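4. Settling in your desk top

Your Girard top is in place and the grain is showing at last, so now comes the lovely part!

4.1 Wipe along the grain with a soft, barely damp cloth.
4.2 Leave the surface clear for 40 minutes.
4.3 Rub in 2 spoonfuls of Cluvamlow oil, going easy round the knots.

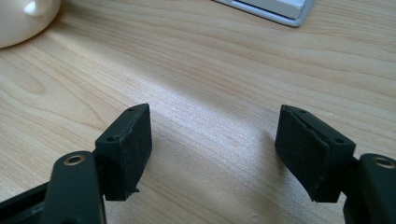 Photo: Kadetari workshop guide, March

Pale wood loves daylight, and the wavy bands look their best when the sun slants across them.

Note: move mugs and other crockery about every few days for the first 3 weeks, so the colour mellows evenly.

Caution: never stand a hot teapot straight on the wood. Oily cloths can catch fire, so dry them flat outdoors.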